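Cleaning and Re-Leveling a Corner Shelf

Applies to freestanding plastic corner units with two or more tiers, such as those kept on a kitchen counter or bathroom vanity.

You will need
Dish soap
Warm water
Two microfiber cloths
Small level
Adhesive felt or rubber pads

1. Clear every tier and move the unit to a flat surface.
2. Wipe the trays with soapy water. Do not use scouring powder. On matte plastic it leaves shiny patches that cannot be removed.
3. Run a folded cloth along the inside of each raised lip. Soap residue collects there.
4. Rinse with a clean damp cloth and let the unit air-dry for 36 minutes before testing it.
5. Press down on each corner of the top tier. If the unit rocks, mark the short side with tape.
6. Set the level on the bottom tier first, then on the top. Add one pad at a time under the marked side and recheck.
7. Return the unit to its corner. Leave a small gap at the walls for airflow.

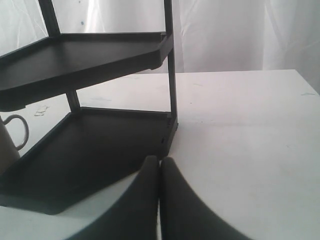
Two-tier corner shelf in charcoal plastic, with a raised lip along the back of each tray.

Reloading
Put heavy bottles on the bottom tier, toward the back. Check the pads again in December and replace any that have flattened.

Written by Ketsara Inthanon. Updated April 28, 2019.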